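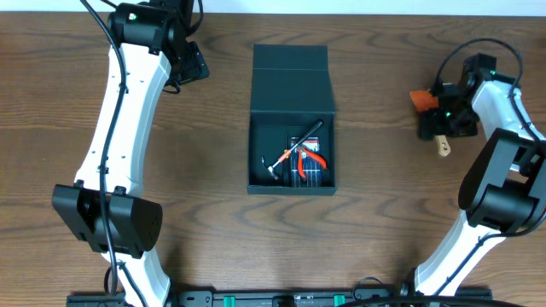
I have owned the Numley 100 for most of a year now, long enough to stop being impressed by the packaging. It's a home tool kit, the middle one in the range, and it's sold to people like me who have reached middle age with one screwdriver and a butter knife that does the work of three others.

The number refers to the piece count. I should warn you that a great many of those pieces are bits. Bits are pieces, legally I suppose, in the way that croutons are a salad.

**What it's like to live with**

The hammer is good. It's a little lighter than the one I grew up with, which suits me fine, as my hammering is mostly picture hooks and the occasional stubborn paint can lid. The grip has gone slightly tacky where my thumb sits, and I've decided this is a feature.

The tape measure is not good. It locks when it feels like it. I was measuring an alcove for a Veltorwood bookcase, got 2171 millimeters the first time and something a good deal more optimistic the second, and ended up borrowing my neighbor's tape to settle the matter. The bookcase fits, with a gap down one side just wide enough to lose a pencil in. I've lost two.

Pliers: fine. The long-nose pair is stiff, and a drop of oil helped for a month or so. The adjustable wrench has taken apart the trap under my bathroom sink twice and put it back together one and a half times, and I don't hold the wrench responsible for that.

Then the ratcheting screwdriver, which is the real reason to buy the set. It's comfortable, the switch is easy to find with your thumb, and it makes a lovely fussy clicking noise that gives the whole household the impression of progress. I put together a Dirkaden bed frame with it one evening in June, start to finish, and only went backward once. (The slats go in before the footboard. The leaflet mentions this after the footboard.)

**The case**

Every tool has a molded slot, and every slot fits its tool exactly, provided you put it in at the angle the factory had in mind. I've never found the angle for the utility knife. It rides on top and keeps the lid from closing until I lean on it. One of the two latches cracked in the spring — I was leaning on it.

**Compared with the other one**

Before this I borrowed a Ngubane set from my sister for a few weekends. Better tape, better knife, worse screwdriver, and a case that weighs as much as a wet dog. If you do a lot of measuring, get that. If you mostly put furniture together and swear, get the Numley.

**Small complaints, in no order**

- The level has a bubble you need reading glasses to see.
- The hex keys come on a ring that won't stay shut.
- The sizes on the bits are printed in gray on slightly different gray.
- I registered it for the warranty and have been getting a newsletter about decking ever since. I live on the third floor.

Four stars. I'd take one off for the tape and put half of it back for the clicking, but the form only does whole ones. I've since bought a separate tape measure, and it lives in the kitchen drawer with the butter knife.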